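Cevville Community Rooms: Floor Mat and Small Items Inspection
Site: Karkum Room
Date of check: 22nd January
Checklist version 5

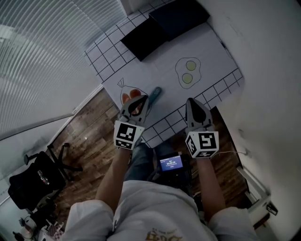
Scope: printed mats laid at floor level, the flooring next to them, loose items used on them, and any leads within reach. Tables and shelving are on the Bakhtiari sheet.

1. Mat surface
1.1 Print legible, no flaking: PASS
Comment: food drawings (fried eggs, tied bag) and black grid lines rubbed with a dry white cloth. No transfer of ink.
1.2 No cuts, splits or lifted layers: PASS
1.3 Edges lie flat: ADVISORY
Comment: one corner lifts slightly when the mat is first unrolled. Weight it for 30 minutes before use. Recheck in April.
1.4 Mat does not slide under hand pressure: PASS

2. Flooring
2.1 Wood-patterned laminate clean and dry before laying: PASS
2.2 Joints level, no raised boards: PASS
2.3 Clear margin of 70 cm on the side used for kneeling or sitting: PASS
Comment: measured from the mat edge, with the door fully open.

3. Loose items
3.1 Small pieces free of sharp edges: PASS
Comment: includes the teal-blue piece. Wipe down and return to the tub after each session.
3.2 Flat black items stable when placed on the mat: PASS
Comment: keep to the far end. Do not stack.
3.3 Nothing left under the mat: PASS

4. Leads and handheld devices
4.1 Cable insulation intact along full length: PASS
Comment: thin white cable checked by hand, both ends included.
4.2 Leads routed away from the walkway: ADVISORY
Comment: acceptable while the user is seated. Unplug and coil before anyone stands up.
4.3 Device casings undamaged, displays readable: PASS

5. Cleaning and storage
5.1 Correct cleaner in use: FAIL
Comment: bottle in cupboard has no dilution label. Iratness floor cleaner is to be mixed at 5 ml to 1000 ml of water. Relabel or discard.
5.2 Mat stored rolled, print side out: PASS
5.3 Storage tube dry inside: PASS

Result: usable. Item 5.1 to be closed before the next booking. Items 1.3 and 4.2 carried forward.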